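I read the Vutis bench rules last April, all 15 pages, and I liked them more than I expected to. Then I got to the part about pass marks and started grumbling. 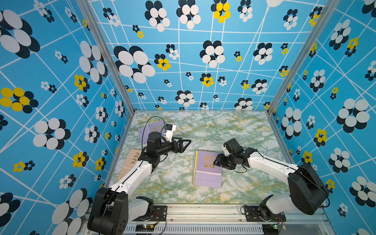
My gripe is that the rules score the last second of a job. Did the thing end up where it should? Fine, but I want the middle scored too.
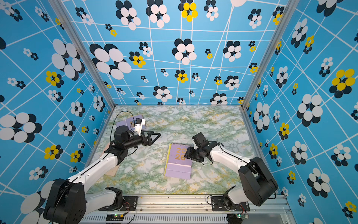 Two arms sharing one floor need a right-of-way rule, plain and written down. Mekinov has one and it fits on a card. With one gripper right at the corner of a 2026 calendar and the other pointing at open floor, I'd want to know which arm has the turn - and I'd want it in the log.

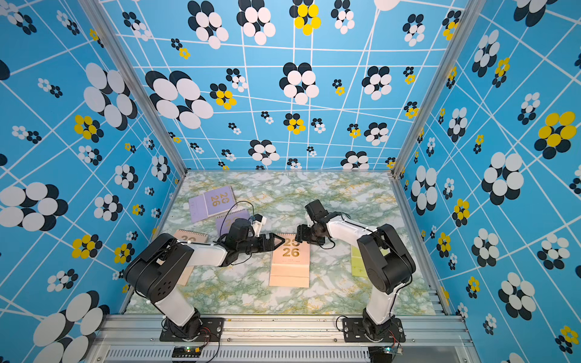 And please, publish the bad runs! If you did 400, show me 400. A clip of your best one tells me you own a video editor.

I'd also make people swap the objects halfway through. Drillau fought that idea for ages, and I still think they're wrong.

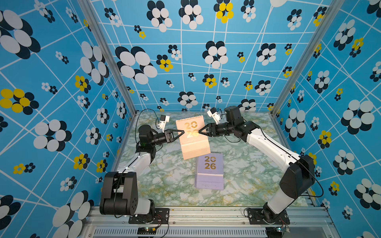
*Both grippers over the peach calendar, the purple one nearer the front.*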